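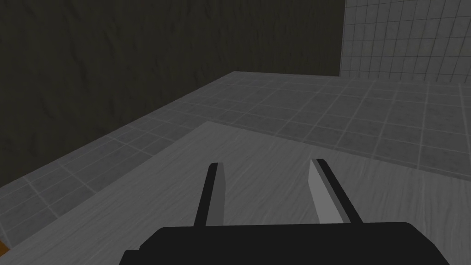 Peut-on évaluer une politique de préhension sans toucher au robot réel ?
En partie. Le simulateur permet de classer des variantes d'un même logiciel et d'écarter les plus mauvaises ; il ne donne pas le taux de réussite que l'on mesurera à l'atelier.

Chapitre 5
Ce que vaut un résultat obtenu en simulation

Le lecteur qui arrive des chapitres précédents sait planifier une trajectoire, fermer une boucle de commande et estimer la pose d'un objet. Il lui reste à apprendre à se méfier de ses propres courbes. La littérature du domaine est pleine de taux de réussite flatteurs, obtenus sur des scènes que leurs auteurs ont eux-mêmes construites, éclairées et paramétrées. Nous ne prétendons pas que ces chiffres sont faux. Nous demandons de quoi ils sont les chiffres.

Prenons une vue de poignet : deux doigts parallèles ouverts, un plateau gris clair à veinage de bois, un carrelage, un mur sombre. L'éclairage est doux, aucune ombre n'est marquée. Un réseau entraîné sur de telles vues peut apprendre à repérer le bord d'une table. Il peut aussi apprendre que les tables se détachent toujours nettement du sol, et rien dans la courbe d'apprentissage ne distingue les deux cas. La texture du mur, que personne n'a choisie avec soin, fait partie des données au même titre que le reste.

Le cas de Cesteo nous servira de fil conducteur. Ce planificateur de saisie, développé par Hanne Ojala et Alcides Yupanqui au-dessus du simulateur Inga, avait été validé sur 755 épisodes. Les premiers essais sur bras réel, un vendredi d'octobre, ont donné 5 prises réussies sur 20. Les auteurs ont d'abord accusé la caméra, puis l'étalonnage. Le coupable était plus banal : le coefficient de frottement des doigts, laissé à sa valeur par défaut, autorisait des prises que le caoutchouc réel ne tient pas. Le planificateur avait fort bien optimisé – contre un monde trop collant.

La réponse habituelle consiste à tirer au hasard les paramètres douteux : frottement, masses, textures, position de la caméra. On parle de randomisation de domaine. Shuzhen Song a repris Cesteo de cette façon, avec plus de 4 000 scènes, et le résultat s'est amélioré. De combien, et grâce à quel paramètre ? Son rapport ne permet pas de le dire, tous les paramètres ayant varié ensemble. C'est un reproche que nous adresserons à bien d'autres travaux au cours de ce chapitre. Élargir une distribution suppose en outre de savoir quelles grandeurs y faire entrer, et l'erreur qui coûte cher porte souvent sur une grandeur absente du modèle : un jeu dans la transmission, un retard sur le bus, un câble qui tire.

La section 5.1 rappelle comment un moteur physique traite le contact, et à quel prix. La section 5.2 examine le rendu et ses effets sur la perception. La section 5.3 propose un protocole de comparaison entre simulation et réel, repris des notes de Si-woo Ha, que nous avons simplifié et dont nous discutons les limites. Les exercices utilisent la bibliothèque Kistix ; ceux qui sont marqués d'un astérisque exigent l'accès à un bras.

Avant de poursuivre, notez par écrit le taux de réussite que vous attendriez de votre dernier contrôleur sur une machine réelle. Il servira à l'exercice 5.2.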